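PRESS RELEASE
For immediate use
19/02/2019

Serra gives away free flatbread with every hot drink, through the app

Sterneck, the company behind the Serra cafes, is giving a free flatbread to anyone who buys a hot drink using the Serra app. Starts today. Any hot drink, any size, any Serra. One free flatbread per order, and you can do it every day the offer is running if you like.

No code to type in. No minimum spend beyond the drink. You don't have to be a new customer, which we know is usually the catch with these.

How to get it

Download the Serra app or open it if you've already got it. Update it first please, the offer will not show on the old version. Sign in. Tap Offers at the bottom. The flatbread is the top one. Tap it, add your drink, pick your flatbread and choose which cafe you're collecting from. Pay for the drink in the app. Flatbread comes off at the last screen, so don't worry if you see it priced in the basket before that.

Then go and collect. Give the name on the order at the counter. If you're already standing in the cafe that's fine too, you can order from your phone in the queue, or step out of the queue altogether, and staff will call it when it's ready.

Paying at the till with cash or card does not count. Staff can't add it on for you afterwards, so please don't ask them, it's the system not them.

What you can have

Four flatbreads are in the offer:

Cheese and red onion
Chicken and yoghurt with mint
Spiced chickpea (vegan)
Egg and tomato, until 11am only

The lamb flatbread is not in the offer. Nor is the large sharing one. You can swap to the lamb and pay the difference if you want, the app will work it out.

All hot drinks count: tea, coffee, hot chocolate, the malted milk, the hot apple. Decaf and plant milks count and there is no extra for plant milk during the offer. Iced drinks don't count, neither do bottles and cans from the fridge. Babyccinos, sadly, no.

Why flatbread

Serra started selling flatbreads in June last year in 8 cafes as a lunch thing. They did better than expected and are now on the menu in all 40. Problem is most people who come in before noon still buy a drink and nothing else, and plenty of them have never tried one. Giving them one seemed quicker than telling them about it.

Catrin Kneath, head of food at Serra, said: "We could have put posters up. We have put posters up. People walk past them with a coffee in their hand. I'd sooner they had a hot flatbread in the other hand and made their own mind up. If you don't like it you've lost nothing, you came in for the tea anyway."

On the spiced chickpea, which was changed over the winter, she said: "It was too dry before. Customers told us, my own mother told us. There's more sauce in it now and we've cut the raw onion right down. I think it's the best of the four but the chicken one sells double so what do I know."

Breads are baked on site from dough made overnight at the company's bakery in Drusport and driven out before opening. They are filled and heated to order. Allow a few minutes at busy times, longer between 12 and 2. The app gives a collection time and it is mostly right.

Small cafes and stock

Every cafe has been sent extra dough for the offer. The biggest, Drusport Station, has room for 200 flatbreads a day on top of normal trade. The smaller ones have less. Once a cafe has sold out for the day the offer greys out in the app for that cafe and you'll be shown the next nearest. It comes back the next morning.

If you order and the cafe has run out before it gets to your order, which can happen if two people order the last one at the same time, you'll get a credit in the app for a free flatbread on another day. It should appear by itself. If it hasnt, tap Help.

Allergies

Please read the allergen page in the app before ordering. All the breads contain wheat. Cheese and red onion contains milk. Chicken and yoghurt contains milk. Egg and tomato contains egg and may contain milk. Spiced chickpea contains sesame. All four are heated on the same plates, so the vegan one can't be promised free of milk or egg traces. There is no gluten free bread at the moment. It's being worked on, no date.

If you have a serious allergy, talk to the cafe before you order. Don't put it in the notes box, the notes box doesn't always print.

Also new: Teltomari

Going on the menu the same day, in all cafes, is Teltomari, a tomato and pepper relish. Sweet, a bit sharp, slightly hot. It comes in a little pot on the side and it's free with any flatbread, free ones included. Ask for it at the counter or tick it in the app. No nuts, no dairy, does have mustard in it.

It's been tried out in the Drusport cafes since before Christmas and regulars there have been getting through it quickly. Jars to take home will follow if it goes well. The company isn't saying when.

Catrin Kneath said: "It goes with all of them. It goes very well with the egg. Some people were putting it on the cheese scones, which I wouldn't have thought of, and now I do it too."

Loyalty points

You still collect points on the drink as normal. You don't collect points on the free flatbread. If you've got a free drink saved up on your points you can't use that as the drink for this offer, it has to be a paid one. The free drink will keep, points don't expire while the account is being used.

First 2,000 customers to claim a flatbread will also get a free cake added to their account, to use whenever they like before the end of June. Any cake by the slice. It'll pop up in Offers within a day of collecting the order. No need to do anything for it.

Gift cards work. Load the card to the app under Wallet, then pay with it as normal.

Takeaway and boxes

Flatbreads come in a paper sleeve to take away or on a plate if you're sitting in. Just say which. If you're picking up for a few people, bring a bag, as the cafes are giving out fewer carriers than they used to. The reusable cup discount carries on and can be used along with the offer: choose Own Cup on the drink screen, then hand your cup over when you get there. Clean please.

Office orders

The offer is one flatbread per order and one order per account per day. So an office of ten can have ten, but each person has to order on their own phone. Sorry, we know it's a faff. Group orders through the catering page are not included, though the catering page does have the flatbreads on it now, cut into quarters, with Teltomari in a bigger tub. Order the day before, by 3pm.

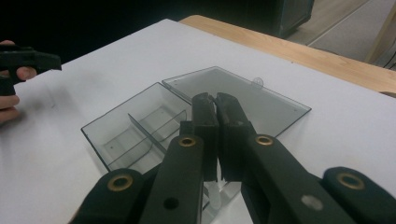
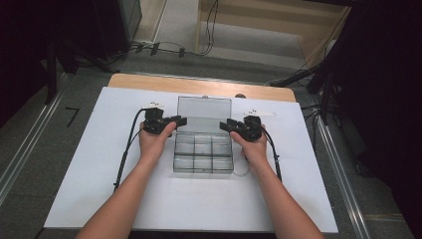
Where it doesn't apply

Two sorts of Serra are left out. The kiosks inside hospitals, as they don't have the plates to heat bread on. And the cafe at Drusport ferry terminal, which is run under a separate agreement and isn't on the app at all. Everywhere else is in. If your cafe shows up in the app with a green dot it's taking part.

Delivery is not included either. Collection or sit in only.

Opening hours vary. Most Serras open at 7 and the hot food stops half an hour before closing. A few stop earlier, the app knows which.

How long it runs

While stocks last at each cafe each day, and the company will give a week's notice in the app before the whole thing ends. No end date has been set. Sterneck may change the flatbreads in the offer if there's a supply problem with a filling, in which case the app will show what's on.

Terms in short

App orders only. One free flatbread per paid hot drink order. One per account per day. Not with other food offers. Own cup discount is allowed. No cash alternative. Lamb and sharing flatbreads not included. Egg and tomato until 11am. You must be 16 or over to hold an account. Full terms are in the app under Offers, then the small i.

About Serra

Serra is a chain of 40 cafes selling coffee, tea, cakes and hot food. It is owned by Sterneck and its bakery and head office are in Drusport. The menu changes with the seasons, apart from the cheese scones, which were taken off once and had to be put back.

About Sterneck

Sterneck runs cafes and bakeries. As well as Serra it supplies bread and cakes to shops and canteens.

Notes to editors

Catrin Kneath is availabe for interview, mornings best. She can talk about the flatbreads, the relish and the spring menu but not about new sites.

Tastings for press can be arranged at Drusport Station with a day's notice. Let us know about any allergies when you book.

Recipe for the Teltomari is not being released.

Press office: please use the contact form on the Sterneck site and put FLATBREAD in the subject line. Customer questions to the Help page in the app, not the press office please.

Ends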